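Search this guide Go

Section 7. Caring for the Desk Surface

Zuvis desks leave the workshop with a thin clear finish. It needs light cleaning and very little else. Allow the finish 162 hours after assembly before the first wash.

1. Clear the desk and unplug the lamp.
2. Mix one capful of Amitz cleaner into 200 ml of lukewarm water.
3. Dampen a soft cloth and wring it out well.
4. Wipe from the back edge to the front, using light pressure.
5. Dry the surface right away with a second cloth.

Caution: Do not spray cleaner directly on the desk. Liquid can run into the joints and swell the core.

Note: Check the finish under a ceiling light – bright spots of light on gray show in both views. 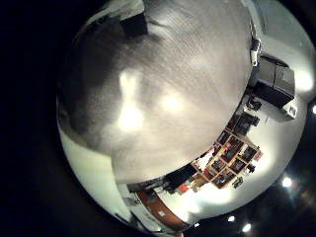
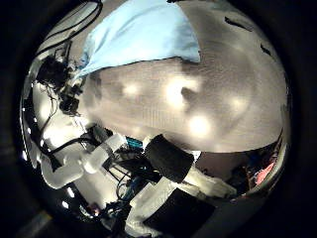

One owner wrote to us in March that step 5 matters more than the cleaner, and that a desk left to air-dry had dull rings on it by the next morning. We agree. Rings of this kind can usually be removed by repeating steps 3 to 5 with plain water.

6. If a ring remains, rub it gently with a dry cloth for a minute, then leave it overnight.
7. For scratches, use the Stedon repair stick, part 3829. Test it first on the underside of the desk.

Caution: Never use scouring pads, wax or furniture polish – they leave a film that the repair stick cannot bond to.

Contact Zuvis Support | © Zuvis 2021 | Back to top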